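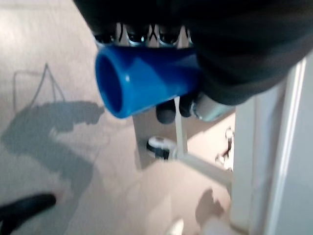 Workshop > Robots > Keeping the arm happy

Print this page | E-mail this page

New pads, new cover, and a much better grip

I finally spent a whole Wednesday evening on the gripper, and I'm so pleased with how it came out! The fingertip pads on our arm had gone shiny and hard, and anything smooth would creep downward while it was being carried. So off they came. The new ones are dark gray rubber, rounded at the bottom, and my test piece is the bright blue plastic tube, held more or less on its side with the open end sticking out past the fingers. It's slick and it's round, so if the pads are even a little out of line it lets you know right away.

Getting the old pads off took longer than anything else. Nele De Graaf told me to warm the glue and peel from the bottom up, and she was right (I started from the top, of course, and tore the first one). Clean off every bit of the old glue. I used 60 grit on the stubborn patches and then wiped everything down twice.

The black cover went back on last. I leave the lower edge just high enough that the silver knuckles peek out, so I can get a drop of oil in there without undressing the whole hand. Theophilus pulls his down further and swears it keeps the dust out. We've been arguing over this since June!

After that I loaded the pick-and-carry routine, the one we call Plavonier, and let it run while I ate dinner. The counter said 486 cycles when I came back, with 2 drops, both in the first few minutes before I'd snugged up the left finger. The old pads were giving me over 2 drops an hour by the end, so I'll take it.

Next job is the wrist cable, which has a kink I don't like. Kiều Cù has a spare clamp for me, and I want to try it before I order anything.

Contact | Copyright Notura Workshop Blog | Back to top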